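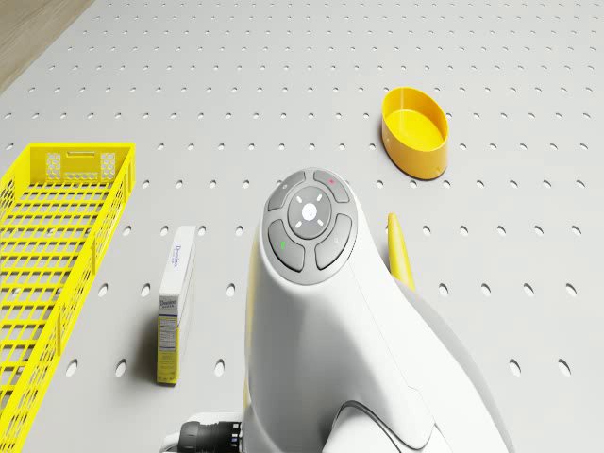 Re: [plinside-index] Spelling of farm names on the Isaksson cards

On the farm names, I'd leave them as they are on the card and put the modern spelling in the second field. That is how the first drawers were done and I don't want to go back over them.

> I've reached the drawer with the river farms and the spellings are
> all over the place. The same farm turns up three ways, sometimes on
> cards from the same year. Do we correct these or copy them? Also,
> some cards have a penciled date next to the typed one. Which date
> goes in? And is there a limit on how long the notes field can be?
> Mine keeps getting chopped when I save.

Dates: enter the typed date. Put the penciled date in the notes with the word "pencil" in front of it. In the drawers I've checked against the parish register, the pencil is usually right, but the typed date is the one people cite, so they need to be able to search on it. If the two are only a day apart, still write both.

Notes field: Clumo cuts it off at 60 characters on the quick entry screen. Open the full record (the small arrow on the right) and you can type as much as you want. I lost a whole evening of notes that way in June. Anything already chopped has to be typed again.

Where we are

The Isaksson set has 3,417 cards, counting the blanks with only a surname. As of this morning 1,910 are in. The river farms drawer is the thickest one left. After that come the shop accounts, which are mostly typed and go fast.

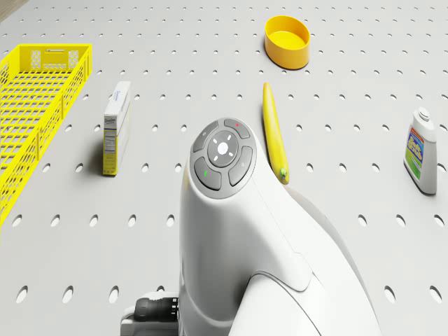 Do married women get one record or two?
One record, under the name typed at the top of the card. Put the other surname in the "also known as" field, and the search will find her under both.

I know the guide sheet says something different. The guide sheet was written before we had that field, and page 2 needs to be redone. Ignore the part about cross-reference cards too. If you have already made some, leave them and I'll merge them later.

Abbreviations: "wid." is widow or widower, so don't expand it unless the card makes it clear. "Hlf." is half share in the farm. I still have no idea what "Z.r." means. It shows up on cards from the east side only. My best guess is Zukar road, the old name for the road past the mill, but I haven't seen it written out anywhere. Copy it as is.

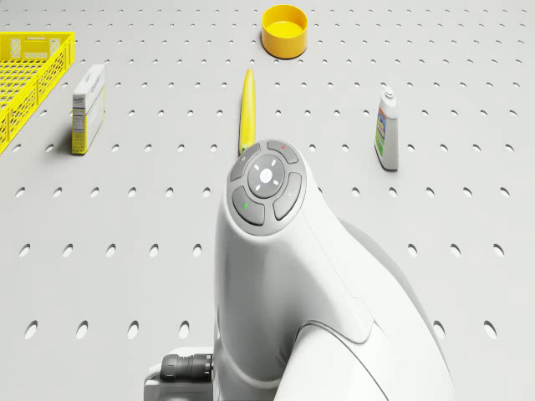 Perforated board, light gray.

Please don't take cards out of order, even to photocopy them. The drawer order is older than the numbering, and in places it's the only thing tying a household together. If you find a card that is clearly in the wrong spot, write its number in the notes and put it back where it was.

I'll be at the Plinside reading room until 4:30 most afternoons if anyone wants to swap drawers.

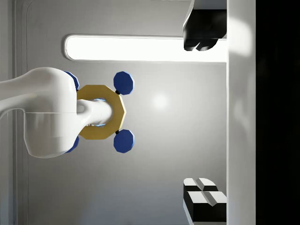

Gold ring and blue pads.

Plinside card index list
To leave the list, send a blank message with "unsubscribe" in the subject line.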